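4. Setting up the Kovgate water softener

Read this section through once before you open the valves. The first fill and the first regeneration take up to 30 minutes of your time, and most of that is waiting.

4.1 Before you start

Place the softener on a level floor near the main water line and a drain. Leave enough space above the lid to lift a bag of salt over it. The room must stay above freezing all year.

CAUTION: Turn off the water heater before you shut off the main supply. Follow the heater maker's instructions for this.

4.2 Connecting the bypass

1. Shut off the main supply and open the lowest faucet in the house to drain the pipes.
2. Push the bypass valve onto the back of the control head until both clips close.
3. Connect the supply pipe to the port marked IN and the house pipe to the port marked OUT. The arrows on the valve show the direction of flow.
4. Set the bypass to BYPASS, close the faucet and turn the main supply back on slowly.
5. Check every joint for drips. Tighten by hand first, then a quarter turn with a wrench.

Note: Outdoor faucets are usually left on hard water. If yours branch off after the softener, move the branch now - it is much harder later.

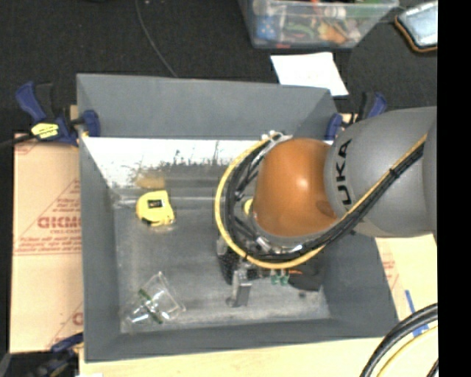
Run the drain hose to a floor drain or standpipe and fasten it with the strap supplied. Leave an air gap above the drain. Do not push the hose down into the pipe, as dirty water can be drawn back into the unit.

4.3 First fill

1. Pour 10 quarts of clean water into the salt tank.
2. Add salt pellets until the tank is half full. Do not use rock salt.
3. Turn the bypass a third of the way toward SERVICE and wait until the sound of air stops.
4. Turn it fully to SERVICE.
5. Plug in the power adapter. Set the time of day, then the hardness number from your water report.
6. Hold REGEN for five seconds to start the first cycle.

Note: Water may look slightly yellow or cloudy at first. Run a cold faucet until it clears, then turn the water heater back on.

If the display shows E3, the drain hose is kinked or set too high. Straighten it, unplug the unit and begin again at step 5.

Comments (3)

hardwater_hills
Quarter turn is plenty. I went further and cracked the nut on the OUT side.

Dunmore62
Does the older Heveslow bypass fit this head? The clips look the same but mine won't close.

tapwasher
@Dunmore62 No, you need the adapter ring. I got mine from Prollitz, came on a Tuesday with no instructions. Flat side goes toward the head.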